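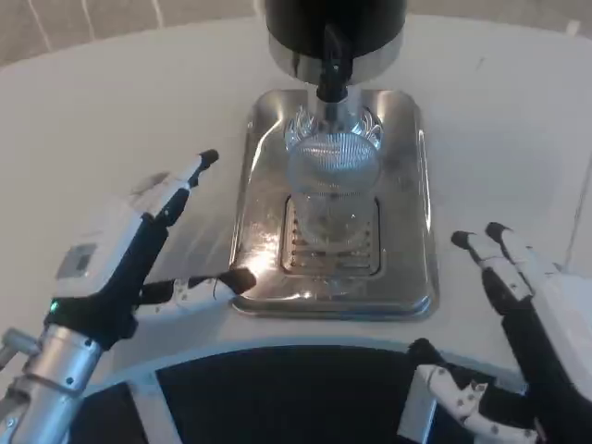

A clear glass on the drip tray, right under the nozzle.

So I gave up soda in June. I was drinking way more of it than I want to admit (my desk drawer was basically a recycling bin) and my friend Haruto Amano bet me lunch that I wouldn't last a month. I love free lunch, so here we are!

The first week was rough. I had a headache every afternoon at 3, and I was snippy with everyone, including the poor guy at the Stuvwood hardware store who only wanted to know if I needed a bag. I didn't need a bag. I needed a cola.

What got me through was plain old cold water, and lots of it — with lime, with cucumber, with frozen raspberries once (don't, the seeds get everywhere). I also found out that I like drinking from a nice glass so much more than from a plastic bottle. It feels like being at a restaurant, and I drink slower too.

I tried one of those tracking apps for a while and set the goal at 2,158 milliliters, a number I got from an online calculator and never questioned. The buzzing drove me up the wall, so I deleted it after 6 days. Now I just have a glass when I get up, one with every meal, and one whenever I catch myself staring into the fridge.

I did slip once, at my cousin's barbecue. Half a can of orange soda, and it tasted like melted candy! I gave the rest to the grass.

Haruto paid up last week, by the way. We went to the noodle place on Rosenthal Street and he ordered a giant root beer and drank it very slowly in front of me. I had water with lemon and the spicy noodles, plus the dumplings, plus dessert — he was paying, after all. Next up is sugar in my coffee, and I'm already dreading it.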